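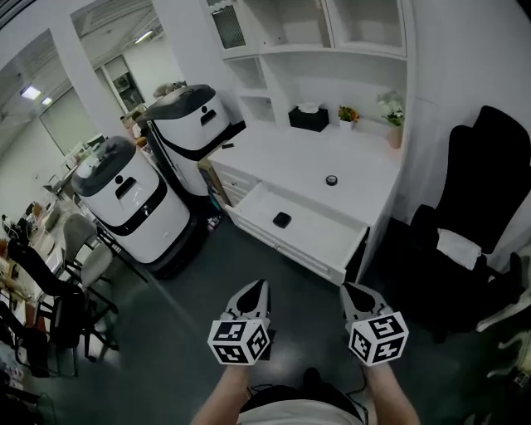
4.3 Handgreifer Plirnesex: vor jeder Schicht prüfen

Gilt für beide Griffe, links und rechts. Immer paarweise prüfen, auch wenn nur einer gemeckert hat. Stand 19. Januar 2023, ersetzt den alten Zettel am Schrank.

Benötigt: Mikrofasertuch trocken, Inbus 2 mm, Messlehre aus dem Koffer Dokberg, Prüfprogramm Manole auf dem Rechner.

1. Griffe aus der Ladeschale nehmen. Akkustand ablesen. Unter 70 % nicht anfangen, erst laden.

2. Markerwürfel ansehen, alle Flächen. Kratzer, Fett, abgehobene Ecken? Dann weiter bei 4.5 (Würfel tauschen). Sonst trocken abwischen. Kein Alkohol, der Druck löst sich.

3. Würfel am Griff wackeln. Darf kein Spiel haben. Wenn doch: Schraube unten mit Inbus nachziehen, handfest. Danach ist Schritt 7 Pflicht, auch wenn es nur eine Vierteldrehung war.

4. Spitzen schließen, gegen Licht halten. Spalt vorne = Spitze verbogen oder falsch eingesetzt. Spitze raus, neu einrasten, nochmal schauen. Bleibt der Spalt, Spitze wechseln (Ersatz im Koffer, Fach Skalholm).

5. Kabel prüfen. Knick direkt am Stecker ist der Klassiker. Kabel so führen dass es beim Drehen der Handgelenke nicht spannt und nirgends einhakt. Sitzt man beim Aufnehmen, Kabel nicht unter dem Oberschenkel einklemmen.

VORSICHT: Kabel nie am Griff herausziehen. Am Stecker anfassen.

6. Manole starten, Menüpunkt "Griffe". Beide müssen grün werden. Kann bis zu 18 Sekunden dauern, nicht vorher neu starten. Wird einer gelb: Würfel verdeckt oder Gegenlicht. Griff langsam drehen, warten.

Hinweis: Links und rechts haben verschiedene Codes. Vertauschte Griffe werden im Programm ebenfalls grün, die Daten sind dann aber seitenverkehrt und unbrauchbar. Aufkleber am Griffende beachten. L ist L.

7. Nullpunkt setzen. Beide Griffe nach vorn halten, Unterarme parallel, Spitzen weg vom Körper. Ruhig halten bis der Ton kommt. Zweiter Ton = gespeichert. Kein zweiter Ton = nochmal von vorn.

8. Öffnungsweite kontrollieren. Griff ganz auf, Messlehre anlegen, Wert im Programm vergleichen. Abweichung bis 2 mm ist in Ordnung. Darüber: Menü "Weite", neu anlernen, einmal ganz auf, einmal ganz zu.

9. Probelauf. Leichten flachen Gegenstand von der Arbeitsplatte nehmen, in die offene Schublade legen, wieder zurück. Dreimal links, dreimal rechts. Schublade vorher ganz ausziehen, sonst schlägt der Würfel an der Kante an. Genau so sind die letzten zwei Würfel kaputt gegangen.

10. Aufnahme vom Probelauf öffnen und durchspulen. Springt die Spur, zurück zu Schritt 2. Springt sie nur am Schubladenboden, ist meist der Würfel vom eigenen Arm verdeckt: Ellbogen weiter raus, nochmal.

11. Ergebnis ins Wartungsblatt eintragen. Datum, Griffnummer, Kürzel. Auch wenn alles ok war.

VORSICHT: Bei laufendem Programm keine Finger zwischen die Spitzen. Sie sind spitz, und die Feder zieht kräftig zu.

VORSICHT: Standfläche frei halten. Wer auf die Würfel schaut, schaut nicht auf seine Füsse. Stühle wegrücken, nichts auf dem Boden vor der Schublade liegen lassen. Fahrende Geräte in der Nähe vorher auf Pause.

Häufige Fehler

Griff wird gar nicht gefunden
Stecker lose, meistens. Danach USB-Anschluss wechseln. Danach Rechner neu starten.

Spur zittert im Stillstand
Würfel locker oder verschmutzt. Schritt 2 und 3. Flackernde Deckenlampe kommt auch vor, testweise ausschalten.

Nur ein Ton bei Schritt 7
Hände nicht ruhig genug. Ellbogen am Körper anlegen hilft.

Öffnungsweite bleibt nach dem Anlernen falsch
Feder ausgeleiert. Griff sperren, roten Anhänger dran, Ersatzpaar nehmen. Nicht selbst öffen.

Intervalle

Schritte 1 bis 11 vor jeder Schicht. Spitzen tauschen nach 200 Betriebsstunden oder bei sichtbarem Abrieb, je nachdem was früher kommt. Federn einmal im Jahr, im Juli, zusammen mit dem Kabelsatz. Gebrauchte Spitzen nicht zurück in den Koffer legen, die landen sonst wieder am Griff.

Unklarheiten und Ersatzteile: Quang Nghiêm, Werkstatt. Bitte Griffnummer dazuschreiben, sonst kommt nur eine Rückfrage.

Weiter mit 4.4 Ladeschale reinigen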